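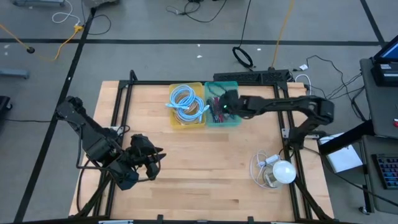
Butcher-block bench, yellow and teal bins at the back, small lamp-like item still to be done.

Bench notebook, cable and small-parts sort, May

Start 9:40. Continuing the clear-out of the shared bench drawers. Carol Hollis emptied the two Rukent drawers into a carton before the move and the contents have been traveling with us since. Aim for this entry: settle what goes into the yellow bin and what goes into the teal bin, write down the coil sizes, and stop using the carton.

Rule as agreed with Carol:
Yellow bin: cable with a connector on both ends, coiled.
Teal bin: small loose things, no coiling, nothing longer than the bin unless it bends.
Neither: anything with a lamp, a battery or a power supply. Those go to the Kettle shelf after a check.

The bins are the Jekamov ones without lids. Two sizes exist and they do not nest with each other. Use the small size on this bench. The large size takes up the strip at the back where the power leads need to come through.

Notes on coiling. The light blue cable is stiff for its diameter and has a strong set from the factory spool. Over-under coiling does not work on it at this length; it springs out into a figure eight as soon as the hand comes off. What holds is a flat coil, all turns in the same direction, pressed long and narrow to fit the bin. Minimum inside bend used: 50 mm. Below that the jacket whitens at the bend and stays white. One length in the old Drundton box already has this damage in two places. Set aside, tagged, not to be used for anything that gets flexed.

The tan-orange cable goes in first, underneath the blue. It is softer and lies flat without persuasion. If it is put on top it slides over the rim when the bin is carried. Kálmán wanted the order reversed so that the blue would hold its shape against the bottom. Tried his way once and had to recoil both.

Connector ends: leave them out past the sides of the bin. It looks untidy but the type can be read without digging, and the ends do not get bent under the coil. Kálmán Takács objects to this on the grounds that they catch on sleeves. Noted. No change for now.
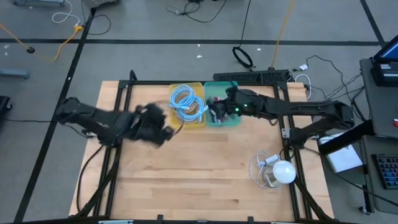 Inventory numbers. The old list runs to 1,906 lines and has one entry per item, including individual cable ties. I am not continuing it in that form. Proposed replacement is one line per bin, with color, contents by type, and the shelf it returns to. Carol has the master copy and will merge. Lines 3 and 18 in the old list refer to the same extension lead under different names; strike one.

Teal bin. Mixed small items from the second drawer, several of them slender, in dark and reddish colors. No further sorting at this stage. I considered a divider and made one from offcut card, but it takes up width and the longer pieces then have to stand on end, which makes them harder to get out. Divider removed. If the bin fills past two thirds, split by length and not by color. The colors do not mean anything in this stock; they come from three different suppliers and Rukent changed theirs halfway through.

Lamp. White round top, clear body, thin white cord. Does not meet the rule for either bin. Checks to do before it goes to the Kettle shelf:
- cord jacket, full length, by hand
- strain relief where the cord enters the body
- plug, for cracks
- label, if there is one, copy rating into the list
Coil the cord separately, loosely, no tie. The previous habit of winding it around the body puts a sharp bend right at the entry point, and that is where the last one failed.
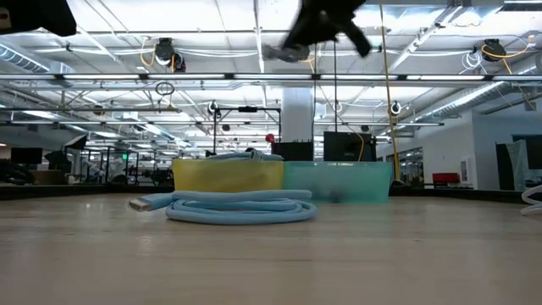
Capacity is the open point. The yellow bin was chosen on the assumption that all the blue would fit if coiled flat, and it does not. With cable already standing above the rim, the coil on the tabletop in front of it has no room to go in without pressing the rest down. Its right-hand bend is tight as well and should be opened out to the 50 mm figure before it is stored anywhere. Options are a second yellow bin of the same size or moving the tan-orange to its own container. I prefer the second bin. The color then still means the same thing, and whoever puts a cable back has no decision to make beyond which of the two has space.

Second bin to be requested from Jekamov stock. Carol to confirm whether the Drundton box can be released after that; if it can, its labels should be removed first, as they still show the old shelf numbers.

Bench surface: wipe with a barely damp cloth only, along the strips. There is a knot at the lower right which collects dust and gets mistaken for a spill. Leave it alone. Kálmán has already sanded it once and it made no difference.

Remaining:
Lamp checks.
Recoil one blue length, wider bend.
Tag for the damaged blue length needs rewriting in permanent ink.
Old list, strike duplicate.
Carton to recycling once Carol has looked through the bottom layer.

Stopped 11:15.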